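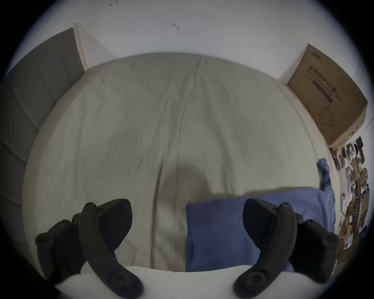
Ticket 26: Right finger lags the left on close
Project: Nimberg hand-held gripper, home build
Status: Closed, one item moved to a new ticket
Opened: 20 October 2019

Summary
When I squeeze the trigger slowly, the right finger starts moving late and then jumps to catch up. On a fast squeeze you can't see it at all. Thin cloth is where it hurts. The left finger gets there first, pushes the fabric sideways, and by the time the right one arrives the fold has slid out of reach. Hard objects don't care. I picked up mugs and a tape measure for a whole evening before I noticed anything wrong.

Setup
Nimberg body, second print of the mounts
Curved fingers, black, screwed on
Jikasix linkage kit, the one with the brass bushings
Talebi logging script on the laptop, recording both finger angles
Test surface: bed with a sheet on it, blue cloth folded on top

How to reproduce
Hold the gripper pointing down with both fingertips just touching the sheet. Squeeze over a slow count of five. Watch the right fingertip. It sits still for the first part of the squeeze and then snaps inward. Doing it over a bare tabletop shows the same lag, only it's harder to see with nothing for the fingers to drag.

Log

Entry 1
Ran the slow squeeze over and over with logging on and ended up with 2,037 samples. Plotted left angle against right angle. The line should be straight and it has a flat step right at the start. I was thrilled to see it, because up to then I half thought I was imagining things. The step is there on every single squeeze, same place, same size as far as I can tell by eye.

Entry 2
First guess was the finger screws. Took the right finger off, cleaned the holes, put it back and tightened everything. No change in the plot. Swapped left and right fingers in case one had warped. The lag stayed on the right side, so the fingers are fine. Good news, those took forever to print!

Entry 3
Checked the mounts next. With the trigger clamped I could rock the right fingertip about 3 mm by hand. The left barely moves. I could feel the play coming from below the mount, somewhere inside the housing.

Entry 4
Opened the right housing. Eleven screws on this side counting the cover plate, and one of them is hidden under the wire clip, so don't pry until you've found it. The link arm inside was riding on its pin with a visible gap. The brass bushing that belongs there was missing. I found it in the Jikasix bag, still in its little paper sleeve. I had built the whole right side without it and it ran like that for weeks.

Entry 5
Pressed the bushing in. Very tight. I warmed the arm in hot water for a minute and it slid home with thumb pressure. Rocked the fingertip again and the play is now the same as on the left. What a difference in the hand — it feels like one tool now and before it felt like two halves having an argument.

Entry 6
Logged another set of slow squeezes. The flat step is gone from the plot. There is still a slight bend near full close, on both sides, and I think that's the linkage shape and nothing to fix.

Entry 7
Back to cloth. Pinching a folded edge of the blue cloth on a slow squeeze: the fingers meet in the middle and the fold comes up. Did it again from the other side of the fold, same result. Pinching the bed sheet itself works too if there's a crease to grab. On a flat, pulled-tight bit of sheet the tips just skate over it. That's a grip problem and a separate one from this ticket.

Fix
Install the missing bushing in the right link arm. No printed parts changed.

Notes for anyone building the same thing
Lay both bushings out on the bench before you start either side. The linkage goes together without them and nothing feels wrong until you load it slowly.
Run the Talebi script on the very first day. I left it for later because the wiring looked boring, and it would have shown me this in minutes.
The Trorndale mount files have a slightly smaller pin hole than mine. If you print those, check the fit of the pin before you press anything in.

Moved to new ticket
Fingertips slip on flat fabric. Want to try a strip of thin rubber on the inside of each tip, and maybe a shallow row of ridges printed straight into the finger. I have rubber from an old bike tube and will start with that.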